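Stato Two-Piece Work Table, Cream
Bumell Fitout | Tables and benches | Stato series 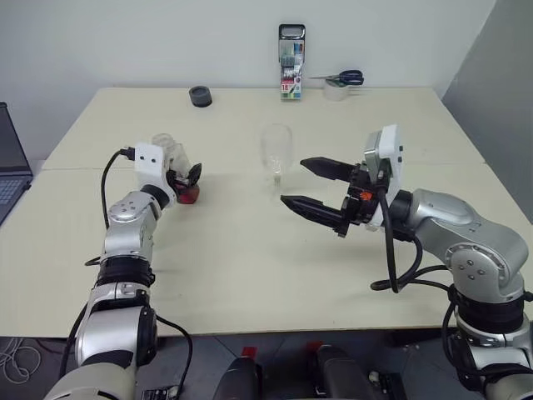
The Stato is supplied as two separate tables that stand together to form one large working surface. Each half has its own frame and can be carried through a standard doorway by two people. Once in position, the halves are pushed together and levelled until the tops sit flush. A faint seam remains visible across the middle.

The cream colour is a low-sheen finish, chosen to limit glare under overhead lighting and to keep small parts easy to find. Small red, black and clear items all read well against it. A grey top can be ordered through Royer, with a longer lead time.

Specifications
Configuration: 2 tables, freestanding
Top colour: cream
Finish: low sheen, wipe clean
Overall length, joined: 2,000 mm
Levelling feet: 8 (four per table)
Maximum distributed load: 100 kg per table
Assembly: frames supplied built, feet fitted on site

Placement
Stand the tables on a hard floor. On carpet, fit the Rorgate spreader plates under the feet before joining the halves. The rear edge may go hard against a plain wall. Where there is a skirting board, allow for its depth or the top will stop short of the wall.

Joining and levelling
Set the rear feet first on both tables, then bring up the front. Check with a straight edge laid across the seam at both ends and at the centre. Fit the joining brackets finger tight, recheck, then tighten. Do not use the brackets to pull an uneven top into line.

Equipment fixed to the top must sit wholly on one table. Anything bridging the seam will move if either half is bumped.

Cleaning
Wipe with a damp cloth and neutral detergent. Dry along the seam. Solvents and abrasive pads will mark the finish and are not covered by the warranty.

Supplied with
Two tables, joining brackets, hex key, levelling guide. Spreader plates are sold separately.

Orders and drawings: Colette Delaunay, Bumell Fitout. Freight bookings: Clotilde Picard.
Specifications current at 6 July 2024.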